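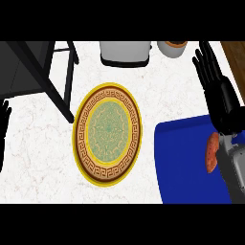

ロボットと働く台所
おそうざい工場の仕事は、どう変わったのだろう

小学校高学年向け　しごとのページ　22/11/8

コルデンは、おそうざいとお弁当を作る会社です。ガルバという町に工場があり、一日に約2000食分のおかずを作っています。いものにもの、きんぴら、ポテトサラダ、さつまいもの甘煮(あまに)などです。できたおかずは、町のスーパーや会社の食堂、お年よりの家に配られます。

この工場の下ごしらえの部屋で、6月からロボットが働きはじめました。名前はデルスカといいます。人と同じように二本のうでがあり、その先に指のついた手があります。調理台の前に立って、野菜を持ったり、置いたり、はこんだりします。

「工場のロボット」と聞いて、自動車を組み立てる大きな機械を思いうかべる人もいるでしょう。食べ物の工場にも、機械は昔からあります。米をたく機械、ごはんを型(かた)に入れる機械、ふたをする機械などです。デルスカは、そうした機械とは少しちがうところを受け持っています。

工場にもとからある機械

まず、前からあった機械の話をします。

コルデンの工場には、じゃがいもの皮をむく機械があります。丸い入れものの中でじゃがいもを回し、ざらざらしたかべにこすりつけて皮をけずるしくみです。たくさんのいもをいちどにむくことができます。けれども、へこんだところの皮や、芽(め)は残ります。そこは人が小さな包丁で取ります。

野菜を同じあつさに切る機械もあります。入り口に野菜をならべると、ベルトが動いて刃(は)のところまではこびます。ならべるのは人です。向きがばらばらだと、切れたものの形がそろいません。

こうした機械は、ひとつの仕事をくりかえすのが得意です。そのかわり、皮むきの機械は皮むきしかしません。機械と機械の間には、人の手でする仕事がたくさん残っていました。いもをざるから出す、まな板に置く、いたんだところがないか見る、切る機械のところへ持っていく、皿やバットに分ける。ひとつひとつはかんたんな動きですが、朝から昼まで続けると、うでもこしもつかれます。

デルスカがするのは、この「間の仕事」の一部です。

さつまいもを一本つかむ

さつまいもを一本、手に取ってみてください。家にあれば、本当にやってみるとよくわかります。

みなさんの手は、いもにさわる前に、もう形を変えています。太いいもなら指を大きく開き、細いいもなら少しだけ開きます。持ちあげると重さがわかり、落としそうだと思えば、すぐに力を入れなおします。目は、いもの向きや、まな板の場所を見ています。これだけのことを、ふだんは考えずにやっています。

ロボットにとって、これはむずかしい仕事です。

さつまいもには、同じ形のものがありません。長いもの、丸いもの、まがったもの、先が細くとがったものがあります。皮はざらざらしていて、土がついていることもあれば、あらったあとで水がついていることもあります。ねじなら、何本つかんでも同じ形なので、手の動きを一度決めれば、同じ動きをくりかえせます。いもではそうはいきません。

デルスカは、まずカメラで台の上を見ます。いもがどこにあって、どちらを向いているかを調べ、手をどの向きから近づけるかを決めます。それから指をとじて、ものにふれたときの力をはかります。力が弱いとすべり、強すぎるといもにきずがつきます。持ちあげたあとも、まな板や皿にぶつからない通り道を考えて、うでを動かさなければなりません。

うでが二本あると、もうひとつ考えることがふえます。右のうでと左のうでが、おたがいのじゃまをしないことです。人間も、友だちとふたりで一つのまな板を使うと、ひじがぶつかることがあります。ロボットのうでも同じで、かたほうが動いている間、もうかたほうは場所をあけて待ちます。

コンピューターの中の台所

ロボットは、買ってきたその日から上手に働けるわけではありません。練習がいります。

はじめから本物の台所で練習すると、こまることがあります。皿を落とせば割れますし、いもを落とせば、あらいなおすか、すてることになります。うでがかべにぶつかって、ロボットがこわれるかもしれません。人が近くにいたら、けがをするおそれもあります。

そこで、コンピューターの中に台所を作ります。これをシミュレーションといいます。ゲームの中の部屋とよくにています。調理台があり、皿やまな板があり、さつまいもがあります。ロボットのうでも、本物と同じ長さ、同じ曲がり方で作られています。ページのはじめの絵も、コンピューターでえがいた台所です。白い大理石もようの台に、もようのついた大きな皿と青いまな板があり、右がわのうでのそばにさつまいもがあります。

コルデンでは、イルカウというソフトを使ってこの練習をしています。ソフトの中では、ものに重さがあり、手をはなせば下に落ちます。すべりやすさも決めることができます。うでが皿にぶつかると、皿は動きます。失敗したら、はじめの場所にもどして、もう一度やります。皿を買いなおす必要はありません。

練習では、台所のようすを少しずつ変えます。皿をまるい皿から四角い皿にする。まな板を右に置いたり、左に置いたりする。台の色や、部屋の明るさを変える。いもの大きさや向きも変えます。いつも同じ台所で練習していると、ロボットはその台所でしか動けなくなってしまいます。白い台でだけ練習したロボットが、銀色の台の前でまよってしまう、ということがおきるのです。

台の高さも変えます。コルデンの古い調理台は高さが900ミリ、新しい調理台は915ミリです。ちがいは小指のはばくらいしかありません。人なら、気にせずにどちらの台でも仕事ができます。ところがロボットが高さをまちがえると、いもを台にぶつけたり、台より少し上で手をはなしたりします。練習のときに両方の高さをためしておくと、本物の台の前で、目で見て合わせられるようになります。

コンピューターの中でうまくいっても、本物でうまくいくとはかぎりません。本物のさつまいもには、細いひげのような根がついています。水でぬれた台は光を反射(はんしゃ)して、カメラに見えにくくなります。指のゴムも、使っているうちにすりへります。そうしたことは、本物の台所でためして、ひとつずつ直していきます。コルデンの工場では、ロボットが来てから7週間は、お客さんに出すおかずの仕事をさせませんでした。その間は、練習用の野菜だけを使いました。

働く人の朝

では、ロボットが来て、働く人の一日はどう変わったのでしょうか。下ごしらえの部屋の朝を見てみましょう。

前は、朝いちばんの仕事は、野菜の箱をあけて、調理台にならべることでした。ならべたら、一本ずつ手に取って、いたみがないかを見ます。よいものはまな板へ、いたんだものは別のかごへ入れます。これを、その日の分が終わるまで続けました。冬の朝は水も野菜も冷たく、手がかじかみます。

今は、朝いちばんの仕事は点検(てんけん)です。デルスカの指がきれいか、ゴムがやぶれていないか、カメラのレンズに水や土がついていないかを見ます。非常停止(ひじょうていし)ボタンをおして、ちゃんと止まるかもたしかめます。非常停止ボタンとは、あぶないときにおすと機械がすぐに止まる、大きな赤いボタンのことです。点検が終わったら紙にしるしをつけ、その日のまとめ役の人がもう一度見ます。

それから野菜を出します。箱をあけるのは、今も人の仕事です。箱の形もテープのはり方も農家によってちがい、ロボットにはまだむずかしいのです。人が箱から出してあらい、台の決まった場所に置きます。デルスカがそれを一本ずつ取って、まな板の上や、切る機械の入り口にはこびます。

いたんだ野菜を見分ける仕事は、人がしています。カメラで黒いところを見つけることはできますが、土のよごれなのか、くさっているのかは、さわったり、においをかいだりしないとわからないことがあります。働く人たちは、流れてくるいもを見て、あやしいものを取りのぞきます。

デルスカは、ときどき止まります。いもが二本かさなっていて、どちらを取ればよいか決められないときや、つかんだいもがすべったときです。止まると黄色いランプがつきます。人はボタンをおして、うでが休む場所にもどったのをたしかめてから、いもをならべなおします。うでが動いている間は、手を出してはいけません。これはいちばん大事な決まりで、新しく入った人は最初にこれを習います。

へった仕事、ふえた仕事

へったのは、はこぶ仕事と、同じ動きをくりかえす仕事です。重いざるを持って台の間を行き来することが少なくなりました。かたやこしが楽になった、という声が、下ごしらえの部屋ではよく聞かれます。

ふえた仕事もあります。

ひとつは、そうじです。食べ物にふれるものは、毎日きれいにしなければなりません。包丁やまな板なら、あらって、消毒(しょうどく)して、かわかせば終わりです。ロボットの手には関節(かんせつ)があり、指と指の間にもすきまがあります。デルスカの手には水を通さないカバーをつけていて、仕事が終わるとカバーをはずしてあらいます。はずして、あらって、新しいものをつけるまで、なれた人でもけっこう時間がかかります。

もうひとつは、記録(きろく)です。どんなときに止まったか、どの野菜がつかみにくかったかを、働く人がタブレットに書きこみます。「ぬれた細いいもがすべる」「葉のついた大根は向きをまちがえやすい」といったことです。この記録は、次の練習に使われます。イルカウの中のさつまいもは、はじめのころはどれもきれいな形をしていました。今は、先のまがったものや、とても細いものも入っています。工場からの記録を読んで、あとからふやしたのです。

ロボットに教える仕事も生まれました。下ごしらえを長くしてきた人が、手本を見せる係になっています。まな板のどこにいもを置くと、次の人が切りやすいか。大きいものと小さいものを、どんな順番で出すと流れがよいか。ベテランの人たちは体でおぼえていたので、言葉にするのに苦労したそうです。「手前」と言うとき、それは自分から見て手前なのか、切る人から見て手前なのか。そんなところから話しあって決めました。

不安だったこと

ロボットが来るという話が出たとき、工場ではよろこぶ人ばかりではありませんでした。

いちばん多かった心配は、自分の仕事がなくなるのではないか、ということです。会社は、ロボットを入れることを理由に人をやめさせない、と約束しました。下ごしらえの人の一部は、味つけやもりつけの部屋にうつりました。うつってよかったという人もいれば、前の仕事のほうが好きだったという人もいます。まわりの人とおしゃべりをしながら皮をむく時間が楽しみだったのに、今は人と人との場所がはなれてしまった、という意見もありました。

この意見を受けて、休みの時間を部屋ごとにずらすのをやめ、みんなが同じ時間に休めるようにしました。仕事のやり方が変わると、こういう、機械とは関係がなさそうなところも変わります。

覚えることがふえて大変だという人もいます。タブレットを使うのが苦手な人のために、紙に書いて出してもよいことにしました。今も何人かは紙で出していて、それをまとめて入力する係がいます。

お金のこともあります。ロボットは高い機械です。直すのにも、部品を取りかえるのにもお金がかかります。コルデンでは、まず下ごしらえの部屋だけで使い、ほかの部屋にも入れるかどうかは、来年になってから決めることにしています。

ロボットのできないこと

デルスカには、まだできないことがたくさんあります。

味見はできません。にもののいもに火が通ったかどうかは、人がくしをさしてたしかめます。やわらかいものを持つのも苦手です。ゆでたさつまいもは、少し力を入れただけでくずれてしまいます。とうふのように、さらにやわらかいものは、今のところさわらせていません。

速さでも、なれた人にはかないません。一本のいもを取って置くだけなら、人のほうがずっと速くできます。デルスカのよいところは、速さよりも、同じ調子で長く続けられるところにあります。昼近くになっても、朝と同じ動きをします。

包丁も持たせていません。切る仕事は、切る機械と人がします。刃物(はもの)を持った長いうでが人の近くで動くのはあぶない、と工場では考えているからです。

急な変更も、人のほうが得意です。ある朝、たのんでいたさつまいもが届かず、かわりにかぼちゃが来たことがありました。人は箱を見て、すぐにやり方を変えました。デルスカはまだ、かぼちゃの練習をしていませんでした。その日は電源(でんげん)を切って、みんなで昔のやり方で仕事をしたそうです。

やってみよう

ロボットのつもりになって、台所のものを動かしてみましょう。ふたりでやります。おうちの人に台を使ってよいか聞いてから始めてください。

用意するもの
さつまいも(じゃがいもでもよい)　一本
まな板
われない皿
目をかくすタオル

やり方
ひとりが「ロボット役」になって、タオルで目をかくします。もうひとりは「命令(めいれい)する役」です。
台の上に皿とまな板をならべ、皿の上にいもを置きます。
命令する役は、言葉だけでロボット役の手を動かします。「右手を前に」「止まって」「指を開いて」のように、短い言葉で言いましょう。
いもをまな板の上に置けたら、役を交代します。

「いもを取って」と言ってはいけないことにすると、むずかしくなります。手をどれだけ上げるのか、指をいつとじるのか、いつはなすのかを、全部言わなければなりません。「もう少し」という言葉がどれくらいの長さなのか、ふたりで考えがちがうこともあります。

うまくいったら、皿とまな板の場所を入れかえて、もう一度やってみてください。さっきと同じ命令は使えるでしょうか。

包丁やコンロは使いません。落ちたいもは、あらってから料理に使いましょう。

言葉のせつめい

自動化(じどうか)
人がしていた仕事の全部や一部を、機械にさせること。

シミュレーション
コンピューターの中に本物ににたものを作って、ためしてみること。飛行機のそうじゅうの練習や、天気の予想にも使われる。

センサー
光、力、温度などを感じとる部品。カメラもセンサーのなかま。

関節
うでや指の曲がるところ。ロボットの関節には、ふつうモーターが入っている。

下ごしらえ
料理をする前の準備。野菜をあらう、皮をむく、切りそろえるなど。

おうちの人、先生へ
調べ学習で使うときは、近所のお店や給食室で「機械がしている仕事」と「人がしている仕事」を聞いて、表にまとめる活動と組み合わせることができます。調理場の中を見せてもらう場合は、事前にお店や学校へ相談し、服そうと手あらいの決まりを確認してください。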